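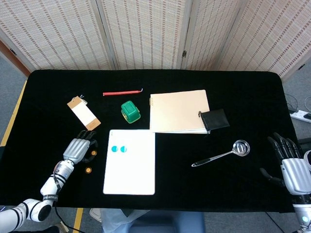
September has been a good month for the manipulation group, and I wanted to give everyone who reads this newsletter a proper update on Horano, our project on teaching two-handed robots to sort small things on a crowded table. Mahfuz Majumder and Consuelo Rivas have now collected 1,269 demonstrations, and the first policy trained on the full set is a real step up from the one we wrote about in spring!

The method is simple enough to tell over coffee. Earlier versions learned from clips of one object at a time, and they fell apart as soon as a notebook or a ladle shared the table. Consuelo's idea was to leave the clutter in from the start — and to train the hand on the approach first, well before it closes on anything. On layouts it had never met, the new policy finished 33 more trials than the old one did.

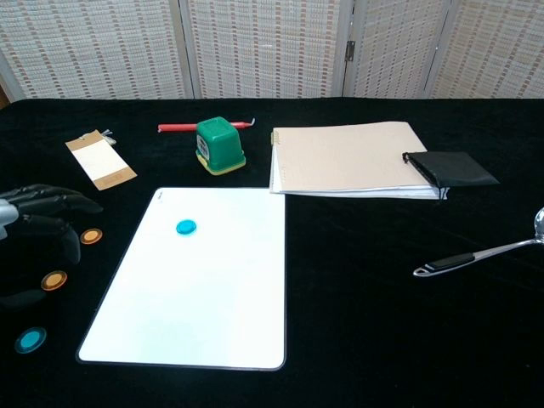
*Discs, a paper tag and a ladle share the table with the robot's hand.*

Thin, flat pieces are still the hard part, and Mahfuz is spending the next 5 weeks on fingertip contact (he has strong feelings about discs by now, so do ask him). Our friends at Pritimex have kindly offered to repeat the tests on their own hardware.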